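Picking a gray – speaker notes
Jekeddale home repair evening, 2022-01-07

Slide 1. Welcome. Talk runs 43 minutes, questions after. Handouts by the door.

Slide 2. Why gray goes wrong. People choose from a chip in the store, under store lights. At home it turns blue, green or purple. Tell the Chisholm house story: 15 sample pots, and they went back to the first one. Keep it short.

Slide 3. Undertones. Hold the chip against plain white printer paper. Pass around the Cedo and Zasum fan decks. Ask for them back before the break – we lost one in August.

Slide 4. Windows. North rooms pull gray toward blue. West rooms look fine at noon and pink by dinner. Paint a big board, two coats, and move it from wall to wall for a couple of days. Don't paint the sample straight onto the old color.

Slide 5. Cost. The Chisholm job came to 269 dollars for paint and rollers. The quote for having it done was 2000. Say that it was one floor only.

Slide 6. Corners.

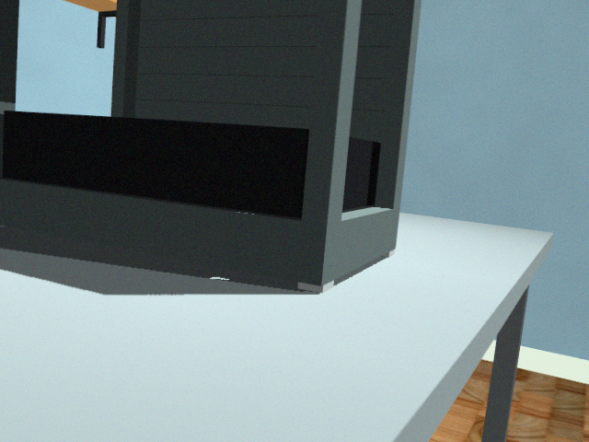
Trim and wall in the same gray will rarely match by eye where two sides meet. Each side gets its own light. Look at the thick post at the front corner of the cabinet: very dark charcoal on the long side, a lighter gray-green on the narrow strip to the right. If you only tested one side, you'd be surprised by the other. So fold a sample card down the middle, stand it up at an outside corner and check both halves, morning and evening. Then go to the sheen table, page two of the handout.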